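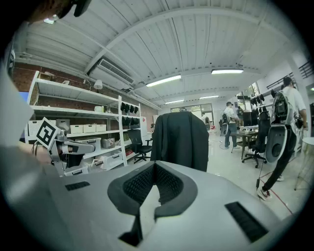
Hand-held grippers, one with a square marker on top

Subject: Re: [arkix-users] prune leaves old monthly snapshots behind
List: arkix-users

On Thursday, Wekesa Muriithi wrote:

> We keep 90 daily and 2 monthly snapshots on the Rutmont
> server. After the upgrade, "prune" runs clean and exits 0,
> but the listing still shows 141 snapshots. The dry run says
> there is nothing to remove. Is the retention count applied
> per host now? The config file has not changed in over a year.

Not per host. It is applied per host and path set, and that part did change. The old release sorted the paths before comparing them. The new one compares them as written, so these two jobs are now separate groups:

/srv/data /etc
/etc /srv/data

Each group gets its own 90 and 2. If your nightly script and your manual runs list the paths in a different order, you will keep far more than you expect and the dry run will report nothing to do. It is correct by its own rules.

To check, run the listing with grouping turned on and look at the path column. On our Grovilo machine I found a second group with 62 snapshots in it, all of them from a cron job that someone had rewritten in February with the paths reversed. The first group was fine.
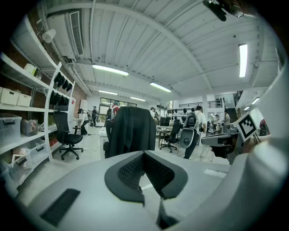 Once you know which groups exist, set the grouping to host only in the config file and do another dry run before the real one. Read the output. Host-only grouping will also merge jobs that were meant to stay apart, such as a database dump that runs on the same machine at a different hour. If you have one of those, tag it first and group by host and tag.

Pruning only drops the snapshot records. Disk use will not move until you run the cleanup pass, and that takes an exclusive lock, so keep it clear of the 2 a.m. backup. A stale lock from an interrupted cleanup has to be removed by hand.

The Mwakyusa mirror still carries the old manual page, which describes the sorted behavior. Use the page that ships with the package.

If the numbers are still off after that, please post the grouped listing and the retention section of your config, with host names removed if you need to.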